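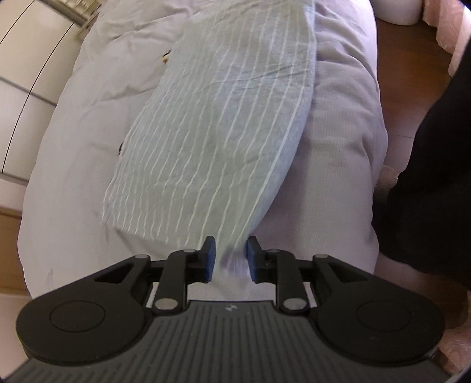 How Does a Sweater Get Made?

Pull gently on the cuff of a sweater and watch what happens. It stretches, and when you let go it goes back. Now try the same thing with a cotton shirt that buttons down the front. It hardly moves. The difference is in how the yarn was put together.

Knitted or woven?

Woven cloth is made from two sets of threads. One set runs up and down and the other runs side to side, over and under, over and under. The threads are pulled fairly straight, so there isn't much room for them to move.

Knitted cloth is made of loops. Each loop is pulled through the loop below it, row after row. A loop can get wider or longer when you tug on it, and that is why sweaters, socks and T-shirts stretch. If you look at a T-shirt through a magnifying glass, you will see tiny V shapes. Each V is part of one loop.

Where the yarn comes from

Wool comes from sheep. A sheep is sheared, usually once a year, and the coat that comes off is called a fleece. The fleece is greasy and full of bits of grass, so it has to be washed. Then it is carded, or brushed, until the fibers lie more or less the same way.

Next comes spinning. The fibers are pulled out thin and twisted. You can try this with a cotton ball. Pull a little of it out between your fingers and twist as you pull. Without the twist it comes apart. With the twist it makes a weak sort of string.

One spun thread is called a single. Two or more singles twisted together make a plied yarn, which is stronger. Some sweater yarn has 4 plies.

Not all sweaters are wool. Some are cotton, which grows on a plant, and some are acrylic, which is made from chemicals in a factory.

Knitting by hand

Noemí Orozco knits sweaters in Birkstead and sells them at the fall market in October. A grown-up's sweater takes her 24 evenings. She knits the back first, then the front, then the two sleeves, and sews the pieces together at the end.

The first row is called the cast-on. It sets how wide the piece will be. For the cuffs and the bottom edge she knits ribbing, which is columns of knit stitches next to columns of purl stitches. A purl stitch is a knit stitch seen from the back. Ribbing is extra stretchy - it pulls in around your wrist and keeps the cold out.

Knitting by machine

A knitting machine in a factory has rows of small hooked needles, one for each loop across the cloth. A computer tells each needle when to move and which color of yarn to pick up. That is how a snowflake or a stripe gets into the pattern.

Aiguo Yin looks after the machines at a sweater factory in Nostton. If a needle bends, it can drop its loop, and the loops underneath may come undone in a line. This is called a ladder. He stops the machine and puts in a new needle.

Words to know

Fleece: the wool coat of a sheep, all in one piece.
Ply: one of the threads twisted together to make yarn.
Cast-on: the first row of loops.
Ribbing: stretchy knitting used at cuffs and hems.
Ladder: a line of loops that have come undone.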